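Two-arm handover practice

Two-arm handover practice is the loose body of rules, written and unwritten, that workshops follow when one robot arm passes an object to another, or when both arms hold the same thing at once. It is an old concern on factory floors, but the habits meant here are those of small bench-top cells, where the arms are light, the jaws are soft and the people in charge are often learning as they go.

The best known written version is the Skeromness guide, drawn up by Josphat Owino for the training bench at Korville and later revised, rather heavily, by Kibet Rugemalira. The first printing had 13 rules and fitted on a single card — many benches still keep that card pinned up, long after the fuller text came out one September.

Overlap of grip

The central rule is that the giving jaws stay closed until the receiving jaws have closed as well. Owino called this the overlap, and asked for 500 milliseconds of it. Rugemalira kept the figure but allowed a longer hold for springy or coiled things, which can shift a good deal between one set of fingertips and the other.

Approach and spacing

Arms should meet near the middle of the floor, well within the reach of both, and fingertips should come together slowly. The guide likes facing grippers on a shared rail, so that neither arm has to stretch across its neighbour. Cables are to hang in slack loops and be checked by hand before each session, and the floor beneath should be plain enough for a dropped part to be found again.

Record keeping

The Mussa supplement, which is stricter, wants a short note after every 100 handovers and a change of finger pads after 2,000. Opinions differ on the second figure, and the Grokora workshop has always changed its pads by eye, quite happily it must be said. 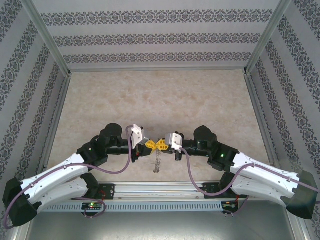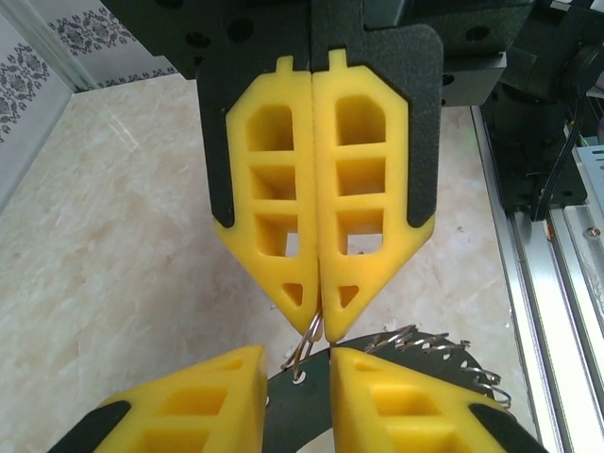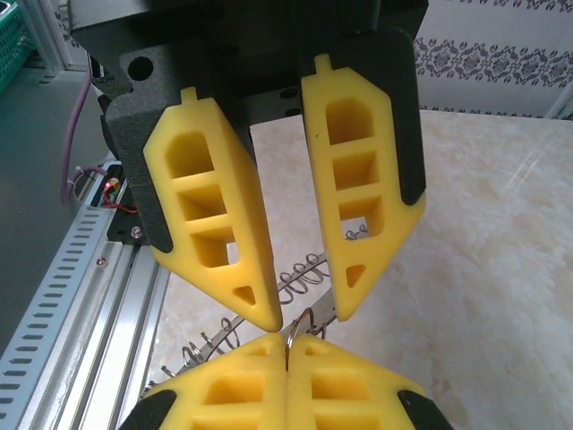
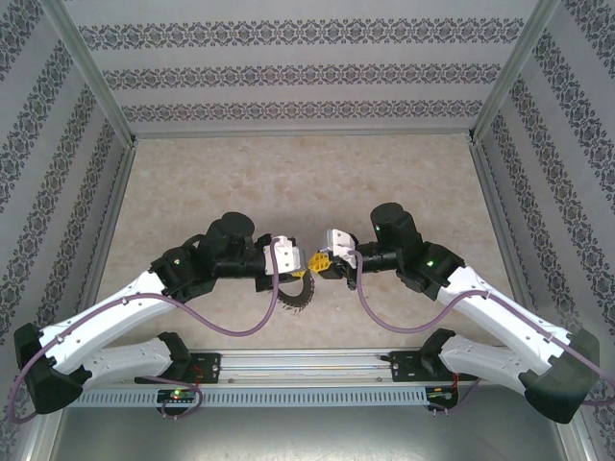

Paired grippers brought close together over a marble-patterned surface.

Related articles
Skeromness guide
Mussa supplement
Soft finger pads
Cable slack
Shared rail mounting

Last updated in September
Contact the editors | Copyright Korville Bench Encyclopedia | Back to top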